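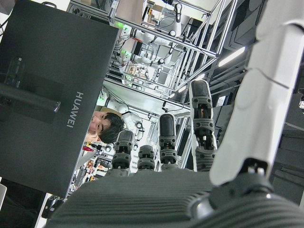

**How many hands should we buy?** One more than you have arms to put them on. The spare is the one you'll be using by spring.

# Benavides cell: equipment plan and buying notes

Maintained by Dwynwen Bevan, who also pays the invoices, so be nice. Last tidied in November.

This repo holds the shopping list, the budget sheet and the quote comparisons for the Benavides cell at Plollulport. It holds no control code. If you came for control code, you want the repo next door, where people are much happier.

## What's in the folder

| File | What it does |
|---|---|
| `budget.csv` | One row per item, net price, delivery, who asked for it |
| `quotes/` | PDFs as received, with supplier typos preserved |
| `spares.csv` | Things that break, sorted by how badly we miss them |
| `wishlist.md` | Not a promise |
| `check_totals.py` | Adds things up, complains |

Run the checker before you open a pull request:

```
python check_totals.py budget.csv --with-delivery
```

It exits with an error if a row has no delivery cost. "Free delivery" is entered as `0`. Leaving it blank means you haven't asked.

## Hands

A many-fingered hand costs more than a two-jaw gripper and spends more of its life on the bench. We still want them. The work needs fingers, and the people doing the work have made this clear in several meetings.

When you compare quotes, check these before the headline price:

- Are fingertip pads sold singly or only as a full set? Karken will sell singles if you ring. Their web shop pretends otherwise.
- Is the wrist adaptor included? It was not included last time. It was not included the time before that either.
- How long is a repair, door to door? Put the answer in `repair_days`. "Fast turnaround" is not a number and the script will reject it.
- Can one finger be swapped on site, or does the whole hand go back in a box?

Our last pad order came to £1,102 with carriage. That sounds like a lot for bits of rubber, and I said so at the time, and then I signed it. Pads now have their own line in the budget so that I can be upset about them separately.

## Arms and frame

Arms are the big row and, oddly, the least trouble. Everyone remembers to budget for the arm. What gets forgotten is everything that lets it stand up and move:

- aluminium extrusion, plus brackets, plus the brackets you didn't know you needed
- cable ties and sleeving (order double)
- mounting plates, drilled to the right pattern for once
- lights, a network switch and enough sockets
- a stop button within reach of wherever people really stand

Buy extrusion cut to length. We tried cutting our own one Saturday to save money. The saw blade, the replacement lengths and the sandwiches are all in the sheet under `lessons`.

Leave room for a person to get in beside the arms and look at things up close, because they will do it anyway. If the only way to see a connector is to climb, the layout is wrong and you should move the rail before the quote goes out.

## Lead times

Our own experience, in days, order to doorstep:

| Item | Supplier | Days |
|---|---|---|
| Fingertip pads | Karken | 6 |
| Extrusion, cut | Skaderano | 20 |
| Wrist adaptor | Skaderano | 31 |

The wrist adaptor is a disc with holes in it. I have asked. It is apparently a very busy disc.

Order the adaptor first, even before the hand is approved. If the hand falls through you will own a handsome paperweight, and that is still cheaper than a month of an arm with nothing on the end.

## Columns in `budget.csv`

- `item` — plain words, please. "Hand, right" is fine. Part numbers go in `part_no`.
- `net`, `delivery`, `vat` — pounds, no symbol, no commas.
- `asked_by` — initials. "Everyone" is not a person.
- `status` — one of `idea`, `quoted`, `ordered`, `here`, `broken`.
- `repair_days` — hands and arms only.
- `notes` — free text. Other people can read it, including suppliers if you forget to strip the column before sharing. Ask me how I know.

## Known problems

- Rows marked `broken` still count towards the total. Finance considers this correct. I consider it cruel.
- Two Karken quotes are in the wrong year's folder. Moving them breaks the links in `spares.csv`, so they stay put for now.
- Training time isn't costed anywhere.
- `wishlist.md` contains a coffee machine. It has been removed and restored so often that I've stopped reading the commit messages.

## Changing things

Open a branch, edit the row, attach the quote, run the checker. Anything over the amount in `limits.txt` needs my sign-off. I read pull requests after four in the afternoon — chasing me earlier gets you put behind the wrist adaptor.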